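Lerkley tabletop project: progress update for the Prusteo fund
30 June 2025

Hi all,

We've had a good stretch since the last update, so I'll start with the number you've been asking for. We now have 268 usable demonstrations toward the 1000 we promised. I know that's behind the line on the original chart, but most of the early weeks went into getting the hand-held grippers to record cleanly, and the pace has picked up a lot since then.

Both sites are collecting now. Rovthorpe came on board with two people trained and their own table, and their first batch was better than ours (a little annoying, but great for the project!). Each demonstration is one short pick-and-place, done by hand with the gripper, and we review every one before it goes into the Ginting training set. Anything with a fumbled start or a missing stretch of video gets thrown out.

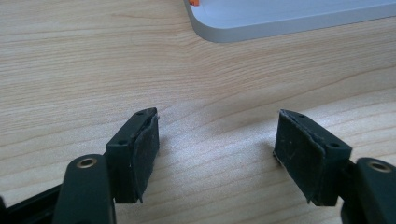 Gripper view over the table, jaws open. Both rubbery pads have started to curl at the lower edge.

The pads are my main worry right now. The right one is scuffed and fraying along the top, and I'd like to swap the pair before we go much further. If the grip changes halfway through a task, the model has to learn two grippers instead of one – not what we want. I've asked for spare sets to be added to the supplies line, and I'll need your okay on that.

On the learning side, we trained a first small model on 75 of the demonstrations just to check that the pipeline runs end to end. It does! The motions are clumsy and it overshoots when the object is close to the table edge, so we're going to record more starts from out there.

Next up is a wider mix of objects, plus a second lighting setup at Rovthorpe. I'd like to show you the retrained model in August – let me know if you'd prefer to come to Lerkley or do it by video.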